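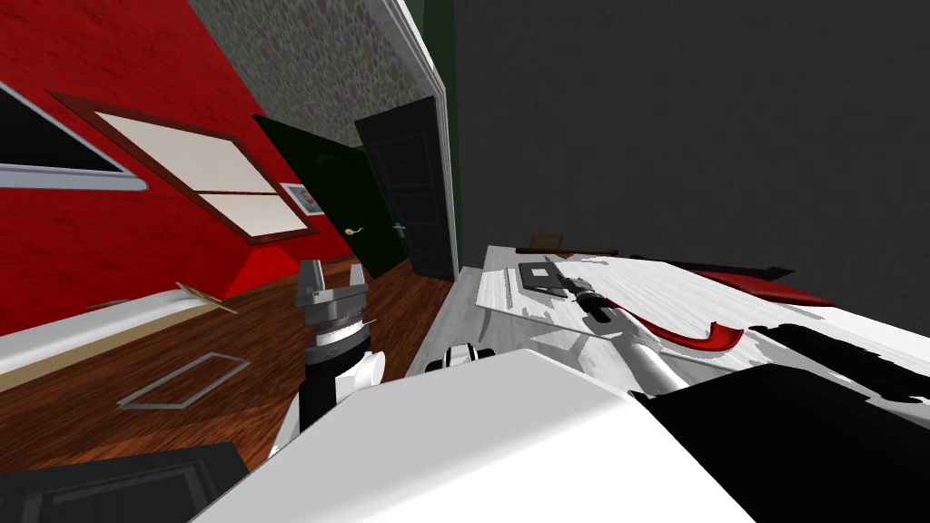

Shared hosting move: what changes for customer sites

Grovela will retire its remaining shared hosting servers in August. The platform holds 1,457 customer websites, most of them small business sites running a content management system on top of a single MySQL database. Sites will be moved in batches to the Cadico cluster at the Jonville data centre. Customers on managed plans do not need to book a slot. Customers who administer their own DNS should read the section on records below.

What is moving

Web files, databases, cron entries and TLS certificates are copied as a set. Mailboxes are not part of this work and stay on the existing mail servers. FTP accounts are copied, but plain FTP is disabled on the new cluster; connections must use SFTP on port 22. Saved profiles in desktop clients will need the protocol changed by hand. Passwords carry over.

PHP versions

The old servers offer PHP 5.6 through 7.4. The new cluster offers 7.4 and 8.0 only. Any site still set to an older branch will be switched to 7.4 during the copy. Most current themes and plugins will run without modification. Code that calls the old mysql_ functions will fail, as will anything depending on mcrypt. The control panel has a compatibility report under Sites, Software, Report, and it lists affected files by path. It doesn't inspect code that is encoded or stored in the database.

DNS records

If your domain uses Grovela name servers, the A and AAAA records will be updated for you. If DNS is hosted elsewhere, the new addresses will be emailed to the technical contact 15 days before the batch date. Lower the TTL on the affected records to 300 seconds at least one day ahead, and put it back afterward. Leave the MX records alone. Sites behind a third-party proxy need the origin address changed at the proxy, not in the zone file.

Some customers have hard-coded the old server address in application settings, most often as the database host. The correct value on both platforms is localhost. Please check wp-config.php or its equivalent now, as this change can be made safely before the move.

Freeze period

Each batch has a freeze of 3 hours, during which the database is read-only. Visitors can load pages. Logins, comments, contact forms that write to a table, and shopping carts will return an error until the freeze lifts. Online stores may ask for an overnight batch through the support form. 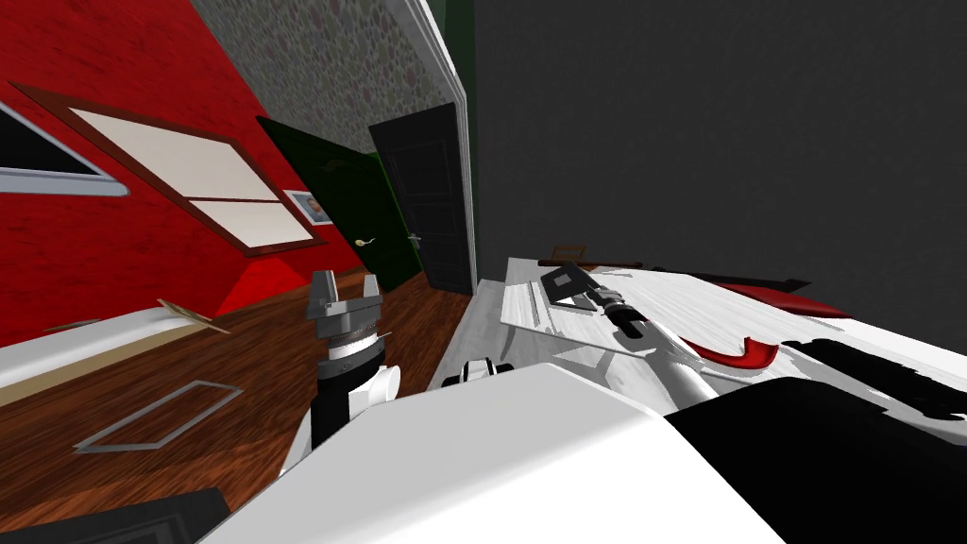 Iman Amrani wrote in after the first notice to ask whether staging copies would be moved along with live sites. She keeps two of them under subdomains and would sooner rebuild them than have old plugin versions brought across. Staging copies are moved by default. To exclude one, untick it in the control panel under Sites, Staging before the batch date, and it will be archived as a compressed file in the account's home directory. The archive counts toward the disk quota.

Backups

Nightly backups made on the old platform can't be restored directly to the new one. Download anything you want to keep beyond the standard retention period. The Pfeiffer backup add-on continues at the same price and starts a new restore history from the first night on the new cluster. Customers using the add-on will see two entries in the panel for a time; the older one is read-only.

Batch dates are shown on the account overview page from 23 April 2021. Requests to change a date go through the support form, with the primary domain name in the subject line.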